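Chapter 4
Buying a Simulated Work Cell

A work cell can be bought today without any metal in it. The supplier sends a scene file, a model of the arm, a set of parts and a licence. This chapter looks at one such product, the Jidia bench kit, and asks what a buyer should check before paying for it. The kit was reviewed on its July release, with the Metwally factory hall as the background.

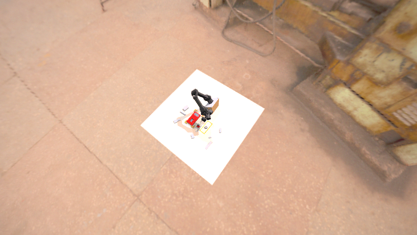

Price is the first thing most buyers ask about, and it is harder to compare than it looks. Jidia charges 4,000 for a site licence, which covers 30 seats; Mallix sells by the seat and charges extra for each hall. Neither price includes training. The buyer should also ask how much of the scene can be changed. In the Jidia kit the yellow rectangle on the white board is a separate item from the board, and so are the loose grey pieces -- each can be moved or removed before a run.

The second matter is repeatability. A run of 100 trials is of little use if the parts start in the same positions every time, and of no use if the positions cannot be recovered afterwards. The kit stores a start file for each trial.

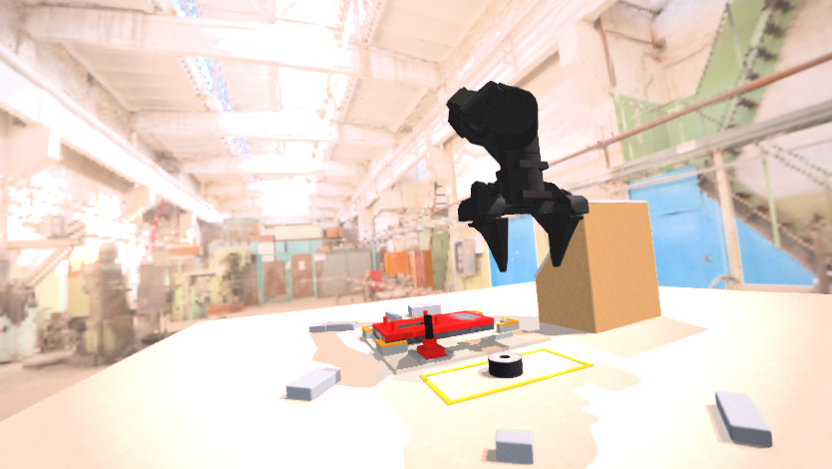 Start files are plain text and can be edited by hand. Darkmont, whose older kit is covered in Chapter 2, keeps them in a closed format, and moving work from one kit to the other means entering the positions again. Section 4.1 sets out the contents of a start file line by line.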